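Print this section
E-mail this section to a colleague

4. Surface finish and perceived room temperature

4.1 Background

People often say that a tiled room feels cold and a room with a wood floor feels warm, even when a thermometer shows no difference between the two. Part of this comes from touch. Stone and ceramic draw heat from a bare foot faster than wood does. The effect is also reported by people who are wearing shoes and touching nothing, which suggests that looks play a part. Earlier work by Karppinen on waiting rooms found that color mattered more than material, but the rooms in that study differed in size and in window area, so the two could not be pulled apart.

The present study held the room constant. We asked whether wall and floor finishes change the temperature people guess, and whether a mixed room is judged by its walls or by its floor.

4.2 Participants and procedure

We recruited 195 adults through notices posted at the Midach housing office and at two public libraries in Nseir. All of them had lived in their current home for at least a year. Three were later dropped for leaving more than half of the form blank.

Each person sat at a desk in a quiet office kept at 70 degrees Fahrenheit and looked at interiors on a monitor, one at a time. For each interior they wrote down the temperature they would expect on walking in, then marked how sure they were on a five-point line. They were not told the temperature of the office. Interiors came up in a different order for each person. There was no time limit, and most people finished in less than half an hour.

Mahasneh read the instructions aloud from a printed card at every session. Questions about the purpose of the study were answered afterward. Participants could take a break at any point, and water was available in the hallway.

4.3 Interiors

Finishes were grouped as warm or cool by hue, and as hard or soft by material. Beige was the most difficult to place. In the pilot, people split almost evenly on whether a beige tile was warm or cool, and several changed their answer when the floor changed. We therefore treated beige as neutral and scored it on its own. Orange-brown floors gave no such trouble and were called warm by nearly everyone.

Stone accents were recorded as a separate item. A piece of brown marble may read as warm for its color or cool for its material, and we did not want to settle that question in advance. Figure 3 has all three finishes together: neutral tile on the walls, a warm wooden floor, and brown marble on the surface of a tall block.

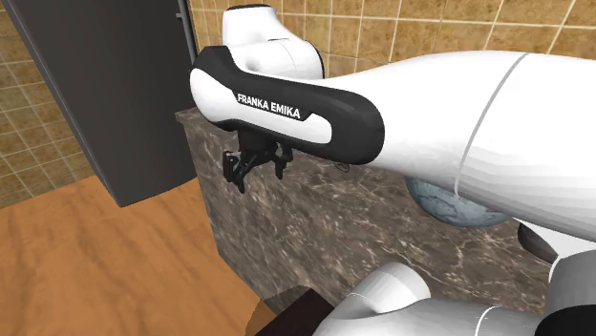
Figure 3. Computer-rendered interior with beige tiled walls, an orange-brown wooden floor and a brown marble surface.

4.4 Scoring

Guesses were entered in degrees Fahrenheit. Answers given in Celsius were converted and rounded to the nearest whole degree. A range such as "65 to 68" was entered as its midpoint. Written remarks were typed up separately, giving 436 remarks in all, and were sorted by both authors working apart. Where we disagreed, the remark was discussed and assigned to one group, or marked unclear if we still could not agree.

The confidence marks were measured with a ruler from the left end of the line. Marks placed outside the line were moved to the nearer end. We did not weight the guesses by confidence in the main analysis, but the weighted results are given in the appendix for readers who want to compare them.

Print this section
E-mail this section to a colleague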